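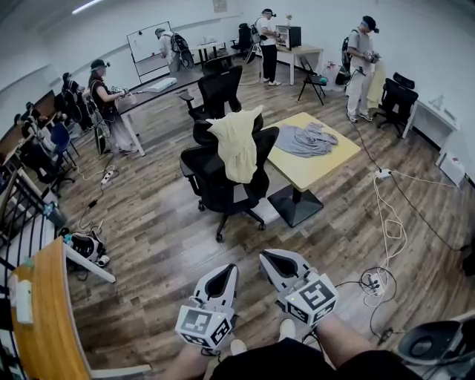
A square table and mesh office chairs in a shared workroom with a wood-plank floor. Photo: Heltier

FOR IMMEDIATE RELEASE

Heltier opens Room Check service and asks offices to stop replacing tables that work
Used-furniture dealer says most refits it is asked to quote are bigger than the problem

Heltier, which buys, repairs and resells office furniture, will begin offering a paid Room Check in October. For a flat fee of $200, a member of the company's workshop staff will spend a morning in one shared room, look over every table, chair and stand in it, and leave a written list of what to keep, what to fix, what to move and what to get rid of. The fee is the same whether or not the customer buys anything afterward.

The company is aware that a furniture dealer advising people to buy less furniture invites a raised eyebrow. It would raise one too. The list is therefore handed over without prices, and customers are free to take it to any other supplier.

The service grew out of notes kept by the repair workshop on 128 shared rooms it visited over the past year. These were plain working rooms, with long tables, desks along a wall, a whiteboard on a stand and a few chairs pulled in from wherever there were chairs. Most of the visits were booked because someone had asked for new furniture throughout. In 30 of the rooms the workshop agreed that the furniture was worn out. In the others it found good pieces in bad places, chairs that needed one part, or tables being used for storage.

"We get sent floor plans with everything crossed out in red," said Wiesława Pawłowska, workshop manager at Heltier. "Then I go there and the table is fine. It's a square table on a solid base. It has a heap of cloth on it, and people have decided the table is the problem."

Pawłowska said that things left on furniture are the item she writes down most often. Cloths, jackets and covers end up over the backs of chairs, and a chair with something hung on it tends to be treated as taken. Someone then fetches another chair, which stays. The notes record the same complaint from office managers again and again, that the room is too small, in rooms where a row of spare seats ran most of the way to the back wall.

Heltier does not claim that a tidier room makes anyone work faster. The company has read plenty of brochures that say so and has yet to see one explain how the figure was arrived at. It has also stopped using the words "collaborative" and "agile" in its own catalog, after customers asked what they meant and the sales desk could not say.

What a Room Check covers

Tables. Staff check the top, the base, the feet and the joints between them, and whether the height suits the work done there. Scratches are noted but are not treated as a fault.

Chairs. Each chair is sat in. Casters, gas lift, back tension and mesh are tested. A split caster or a tired gas lift is a repair, and the list will say so. Chairs with a cracked base are marked for removal.

Boards and stands. Whiteboards on stands are checked for wobble and for whether anyone in the room can read them from where they sit.

Floor space. Staff walk the routes people take across the room and mark the places where a chair has to be pushed aside to get by. Cables on the floor are noted as well.

Soft items. Cloths, throws and covers are sorted into those in use and those that have been lying around. The customer decides what happens to them.

The list does not cover lighting, air, wall color or plants. Heltier has opinions about all four and does not think anyone should pay for them.

An early customer was Kalinowski, a print and packaging studio that had budgeted for a full refit of its finishing room. Efren Lumanlan, who runs operations at the studio, said he had expected a sales call.

"I kept waiting for the pitch," said Lumanlan. "She told us to swap two tables around, fix the chairs and find somewhere to put the fabric samples. I'm not going to say it changed our lives. People still leave stuff on the chairs. But we spent roughly $500, and the finishing room works about as well as I ever thought a new one would."

Lumanlan added that he would have liked the written list to be shorter, and that the part about chair tension could have been a sentence. Heltier has since cut that section.

The company also wants to be plain about where the service is of little use. A room that is crowded because too many people have been assigned to it will still be crowded after the visit. A chair that hurts one person's back may be in perfect order and still be the wrong chair for that person, and a workshop inspection cannot settle that. Customers whose lease requires matching furniture may find that the advice to keep an odd table is no help to them. Pawłowska asks anyone in one of these positions to say so when they call, and the booking desk has been told to talk them out of it if need be.

Room Check may be booked from the start of October. Visits begin at 8 a.m., and the room can stay in use while the check is going on. Customers are asked not to tidy up first. Parts for the two chair ranges the workshop sees most, Lilleven and Sato, are kept in stock, and repairs to those can usually be made on the same visit for the cost of the part. Other makes are repaired at the workshop.

About Heltier
Heltier buys used office furniture, repairs it in its own workshop and sells it to small firms, schools and studios. It does not sell new furniture.

Media contact
Press desk, Heltier. Pawłowska is available for interviews in the afternoon, after workshop hours. Please do not ask her for office trends for next year.

END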